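Faltov Plate Sorting Set
README for the student robotics club recordings

The set was recorded by the Faltov robotics club as its fall project. Two arms work at one table with a cutting board, three colored plates and three pieces of toy produce. The task has two directions. In "serve", the produce starts on the board and each piece goes to its own plate. In "clear", the pieces start on the plates and go back to the board. Every recording is one run in one direction, driven by two club members, one per arm.

The pairing never changes: watermelon on pink, banana on orange, avocado on mint. 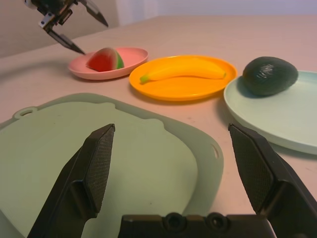

Last changed: 1st November

What is in the set

There are 3252 runs in total. Of these, 2582 are marked complete, meaning all three pieces ended up where the task says. The rest are kept in the folder named partial. We left them in because the Barano team asked for failed grasps last year and we had thrown ours away.

Each run folder holds:

- video from the camera on each wrist
- joint positions and gripper opening for both arms
- a text file with the direction, the driver initials and the result
- a notes file, often blank

The train and test lists are in the lists folder. The test list has 88 runs, all complete, and none of its drivers appear in the train list.

How a run is recorded

1. Put the board and plates down. Positions are free, but nothing may hang over the edge of the table.
2. Place the produce for the direction you are recording.
3. Bring both arms to the start pose with the grippers open. Check both wrist views on the laptop. A plate that is only partly in view is fine.
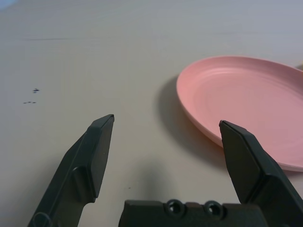 4. Start recording, then call out the direction so your partner hears it.
5. Move one piece at a time. Either arm may take any piece. Passing between arms is allowed and should be written in the notes.
6. Stop when both arms are back at the start pose. Fill in the result before resetting the table.

If a piece rolls off the table, stop and mark the run partial. Do not put it back by hand and carry on. Six early runs were done that way and have been removed, so the run numbers have gaps.

About the objects

The watermelon is a wedge, the other two are whole. The avocado gave new drivers the most trouble. Our notes say to come down slowly and close across the narrow direction. The banana can be picked up from almost anywhere along its length, but drivers who took it near an end tended to drop it on the way to the plate.

The mint plate and the board are both light green. A color threshold will mix them up. Two members of the vision group lost an afternoon to that, so use shape or position as well. The board has a hole you can hang it by, and that is a good thing to look for.

The club's view of the board with all three pieces on it is below. Order on the board is up to the driver.
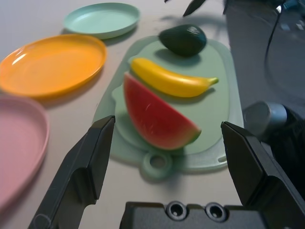
Nele De Haan

Known problems

The joint log sometimes starts a moment before the video. Use the time column and ignore the line numbers. The Rashti reader script does this for you, and the older Pustura script does not.

Colors shift between sessions. We did not fix the white balance until late in the project and have not tried to correct the earlier video.

Result marks were entered by the drivers. We rechecked the whole test list but only part of the train list. If you find a wrong mark, send the run number and we will fix it in the next version, planned for December.

Use

Free for school and club work. Please name the Faltov club if you show results. The set covers one table and one group of objects, so do not expect a model trained on it to manage a different kitchen set without more data.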